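Wrapping Things Up Small: Tissue, Mailer Boxes and What I've Learned from Breaking Stuff

I ship a fair amount of small, fussy things. Mostly glazed egg cups and spoon rests, plus whatever my sister wants mailed back after she's left it at my house. For years I bought bubble wrap by the giant roll and swore at it (it never tears where you want!). These days nearly everything goes out in plain white tissue and a fold-over cardboard mailer, and I'm much happier. My kitchen closet is too.

Crumpled white tissue, a brown cardboard box and a pale table to work on:

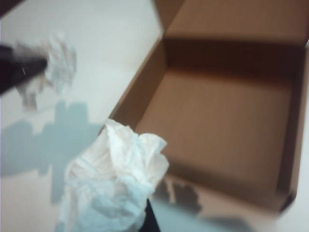
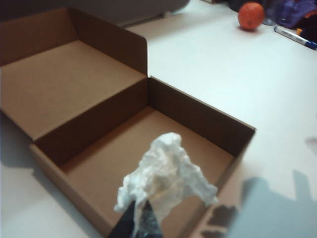
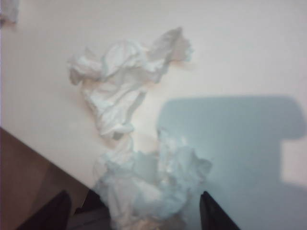 Ánh Đặng wrote in to say that she gave up on tissue after two chipped saucers, and that in her opinion it only works if you scrunch it far more than seems polite. A flat sheet folded in four is just a thick piece of paper, she says, and her saucers went straight through it to the cardboard. She now crumples every sheet by itself, shakes it half open and crumples it again.

I'm with Ánh on the double scrunch. It's the air in there that does the cushioning, so you want lots of little peaks and folds, and you don't want to squash them flat again by stuffing the box like a suitcase. Put a layer on the bottom, set the wrapped thing in the middle, then feed more tissue down the sides with your fingers until nothing slides. Close the lid and give it a shake next to your ear. If you hear a clunk, open it back up and add another wad.

Go around the handles first. Cups, pitchers, anything with a bit sticking out: twist a strip of tissue into a rope and wind it around the sticking-out part before you wrap the whole piece. I skipped this in March with a Kastavby creamer I'd been hunting for ages and, well, now it's a pencil pot.

Leave the lid standing open until the very end. I used to fold it down between items to "see how it was going" and all that did was wear out the crease. Cardboard only likes being bent so many times.

Save your tissue! Mine comes out of shoe boxes and birthday bags and goes into a Haruna cookie tin on top of the fridge. Really crinkled sheets are better for filling than new ones anyway. If you want it flat again for a gift, use a cool iron with a dish towel on top and go quickly. Colored tissue I keep apart, after red dye got onto a cream bowl that sat in a damp porch for some 20 hours.

For heavy pieces, tissue isn't enough. Anything that feels like a can of soup or more gets a wrap of corrugated cardboard under the tissue, and a bigger box. I cut up old boxes for that with kitchen scissors, which ruins the scissors, so use an old pair.

One more from Damilola Ekwueme, who swears by tucking a slip with the address inside the box before taping. I do it every time now, on the back of an old receipt.

Tape: one strip over the front edge and one down each side. I used to go around and around until the thing looked like a mummy, and my poor aunt needed a bread knife to get at her egg cups.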